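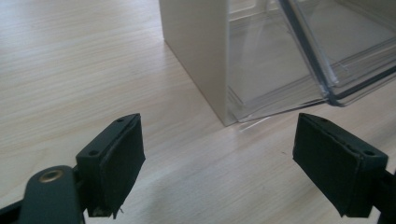 Cream box, clear container, wooden table.

July 2024

Quick one, kids' dinner is in the oven and I've got maybe 11 minutes.

So we've given up on the car for the school run. Month two now. It's not a virtue thing, the rego came due the same week as the brakes and the quote from the garage was $2871, for a car I wouldn't sell you for a thousand. Parked it at Mum's. Told everyone it was temporary.

The bus from Soretcombe is fine. Mostly fine. The 7.42 comes at 7.50 and the driver waits if he sees you running, which I am, every morning, with one kid's shoes in my hand. Cold though. Properly cold at that stop, no shelter on our side of the road, and the wind comes straight across the oval. Bought thermals. Should of bought them in May.

Afternoons are the harder bit. Two buses if there's swimming, and the second one only runs on the hour. Consuelo Cáceres from up the hill has been taking ours home on swimming days and I've been doing her big one's reading with him in return. Good trade. He reads better than I do out loud.

Groceries! Didn't think about groceries at all. You can't do a big shop on a bus. You can do it once, and then your arms tell you about it for four days. So now it's little shops, whatever fits in the backpack, and we eat a lot more eggs. Milk is the killer. Anyone got a trolley they rate? Dalibor at work swears by his but it squeaks so badly you can hear him coming from the carpark.

Money so far: haven't sat down and done it properly. Fuel was over $70 a week, bus passes a fair bit less. Insurance is still coming out becuase I keep forgetting to ring. Will ring.

What I miss: the radio. Being able to leave stuff in the boot. Going to the beach on a whim, though it's the middle of winter so ask me again in October.

What I don't miss: the roundabout. The dropoff zone. That man with the whistle.

Right, oven's beeping. Trolley tips in the comments please, colour not important, nothing that squeaks.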